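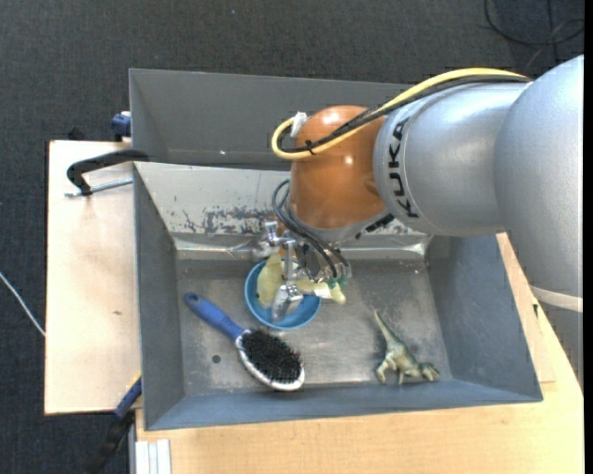

Planner keeps routing the wrist through the bin wall on the last few centimeters of the approach

Asked on a Monday, tagged: motion-planning, grasping, collision-checking, kuka

Hi all, I'm hoping somebody has run into this one before. I'm doing bin picking with a KUKA arm and a metal gripper with fairly wide fingertips, mixed household stuff in the bin (bowls, brushes, soft-looking toys, toy dinosaurs). Grasp poses come from our own network, and the planning and collision checking is all Clelero.

The free-space part is great, no complaints. The trouble starts when the grasp is close to a wall. Clelero plans to a pre-grasp above the object, then I do a straight-line move down. About half the near-wall grasps get rejected as in collision, fine, but a few get accepted and then the force limit trips because a finger is leaning on the side of the bin. So I'm getting false positives AND false negatives from the same checker, which is driving me a little nuts.

I logged 300 attempts over two days. 22 of them were stops on the wall, and every one of those was a grasp on something sitting inside something else, like a toy in a bowl. My bin model is a plain box with five flat panels. Padding is 10 mm everywhere. I tried dropping it to 4 and got more accepted grasps and also more stops, surprise surprise.

Is there a sane way to set this up or do I just live with it?

Answer 1 (accepted), from Josée Lévesque

I'd look at the bin model first. If your bin is anything like ours, the sides slope, and a box with vertical panels is wrong in both directions: too tight at the top and too generous at the floor, or the other way around depending on where you measured it. Scan the empty bin once, make a cheap mesh out of it, and use that. Ours took an afternoon.

Second thing, don't use one padding number for the whole robot. In Clelero you can set it per link. I keep the arm links and the cables at 20 mm (cables get a fat capsule of their own, please do this, they swing) and the fingertips at 2.

Third, and I think this is your 22: check the straight-line move at a finer step. The default step is OK for free space but it's way too coarse when a finger is sliding down next to a wall. I run 100 samples on that last segment and the time is still nothing compared to the grasp network.

For the toy-in-a-bowl case, what width are the fingers at when you check? We were checking with the gripper closed and descending with it open. Took me a week to find that, I'm not proud.

Comment from the asker

Oh no. Closed. It's checked closed. Brb.

OK, checked open now and added the finer step. 538 attempts since, and three wall stops. Going to redo the bin mesh too.

Answer 2, from Sheldon Caron

Just turn the force limit up, worked for me

Comment from Josée Lévesque

Please don't, you'll bend a finger.

Answer 3, from palamarchuk_user

If you can change the grasp ranking, add a cost for the distance between the open finger and the nearest wall, and let the planner try the candidates in that order. You keep the hard check but it stops wasting time on the bad ones. I also rotate the grasp 180 degrees around the approach axis and try it again before giving up on it, which helps if your wrist has a lopsided cable bundle. No idea if Clelero exposes this, I'm on Flusum and it's two lines there.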